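Patience in the hands: a morning with Stuart Catterall

By Pilar Medina

The kettle was already on when I got to Brostmont, and Stuart Catterall was hunting for a mug that didn't have a screwdriver in it. He found one eventually (it had an Allen key in it, which he tipped out on to the windowsill) and we sat down at the end of a long bench to talk about what he does all day. He has been doing it for long enough that he no longer tries to explain it at weddings. "I say I teach, and they say what, and I say tidying up, mostly, and then somebody cuts the cake."

What he teaches is robot arms, and the way he does it is by showing them. Some days that means taking hold of the arm itself and walking it through the job, joint by joint, while it goes slack and lets itself be led. Other days he works it from a pair of handles across the room, and the arm copies what his wrists do. Either way, everything is recorded, and the recordings go off to be learned from. A single task might want 100 good goes before anyone thinks of training on it. The one he was busy with in March, which involved picking up soft toy fruit and putting it down somewhere sensible in a kitchen, had got to 900.

"People hear 900 and they look at me with such pity," he said. "But it's a bit like bell-ringing or icing buns. You go into it. The first lot are dreadful because you're thinking, and then you stop thinking and they come out lovely, and then you get tired and they're dreadful again. My trick is to stop before that third part. I'm not very good at my trick."

He came to it sideways. He trained as a piano tuner, did that for years up and down the coast, and took a part-time job at Brostmont because his knees had gone off stairs and so many people seem to keep their pianos at the top of them. He was meant to be looking after the bench and ordering parts. Then one afternoon the person who was supposed to be driving the arm had a dentist's appointment, and Stuart was asked whether he'd mind having a try.

"And I loved it! I couldn't believe that was somebody's job. You've got this great long thing on the end of your intentions, and it hasn't any feeling in it at all, and you have to find out with your eyes what you'd normally find out with your fingertips. I went home and tried to butter toast with my eyes shut to see what it was I'd been missing. Butter everywhere."

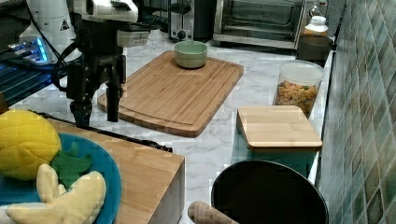
I asked him what makes a good go, as opposed to a bad one, and he took such a long time over the answer that I thought he hadn't heard. It has to look as though you meant it, he said in the end. If he wobbles about above a thing while he makes up his mind, the arm will learn to wobble too, and it won't know why. If he bumps something and nudges it straight again, that can be worth keeping, so long as the nudge was a proper one, and he marks those with a star in a notebook so that whoever does the sorting will know. He showed me the notebook. It is a school exercise book with a great many stars in it and, on one page, a recipe for lentil soup.

"The worst thing is being clever," he said. "You get to know the kitchen so well that you start taking short cuts. You come in under something at a funny angle just because you can. And then it goes to the learning side and they say, Stuart, what on earth is this, it's trying to do a limbo. So now I do everything the way I'd do it if my mother were watching."

The kitchen is laid out so that it can be muddled up again easily. Between goes he shifts things about, a hand's width this way or that, so that the arm doesn't simply memorise where everything lives. He used to do this by whim, until a colleague pointed out that his whims always went to the left. These days he uses a little program called Gosling, which tells him what to move and where to move it to, and he grumbles at it fondly. "It's very bossy, Gosling. It'll have you put a banana somewhere no Christian would put a banana. But it's right to, you see. I'd never have thought of it."

We had a second cup at this point, and a long detour about his allotment, which I'm sorry not to have room for.

When we got back to the subject I asked about the two ways of teaching, and whether he had a favourite. He does, and he was almost shy about it. Leading the arm by hand is the friendlier of the two, he thinks. You can feel the weight of it, you can feel when a joint is coming to the end of its travel, and beginners take to it in an afternoon. The trouble is that your own arms are in the way of what the cameras want to look at, and the arm never learns to see the job without you in it. So for anything long he goes over to the handles, which are made by a small outfit called Sondik and which he has wrapped in tennis grip tape because the plastic gave him blisters.

"With the handles you're lonelier," he said. "You're on a stool, you're looking across at it, and there's the tiniest delay. You don't notice the delay after a bit, and then you go home and pick up a fork and it feels too quick. My wife says I eat like a diver."

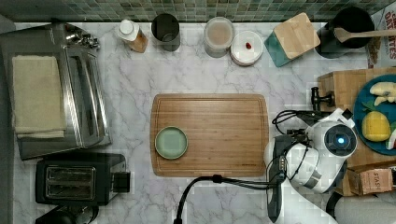 He keeps his sessions to 3 hours, with a proper break in the middle, and he won't do the handles on the same day as a long drive. New people are given 12 practice goes that don't count for anything, and he's strict about their not counting. He rubs them out himself while the learner is watching. It takes the fear away, he says, and it was what his old piano teacher used to do with a pencilled mark at the top of the page.

I wondered whether it bothered him, handing over his movements like that. There is an arm at Ostel, the sister workshop, that was trained largely on his recordings from last year, and he went over to see it. I had expected him to say it was uncanny, which is the word people usually reach for.

"It was more like hearing your own voice on an answering machine," he said. "I've a habit, before I pick anything up, of stopping just short of it. Just a breath. I'd no idea I did it. And there was this arm, with me nowhere near it, stopping just short and then going in. I said to the lad, can you get rid of that? And he said they'd tried it without and it dropped more. So it's staying in, apparently. I was quite chuffed."

There are things it still can't get from him. He is hopeless, by his own account, at anything floppy. Tea towels defeat him, and a carrier bag once took him a whole morning. He'd like a glove that told his fingers something about what the gripper was holding, even something quite crude, a buzz or a squeeze, and he has been promised one to try for so long that he has started calling it the Christmas glove. In the meantime he watches how things dent. A soft toy gives a little at the sides when it's held well, and he has learned to look for that before he lifts.

He looked over at the clock then and said he ought to get on, as there was a batch to finish before lunch and Gosling would be wanting something moved. I asked if I could stay and watch for a bit. He said of course, as long as I didn't mind him humming, and went off to find his stool.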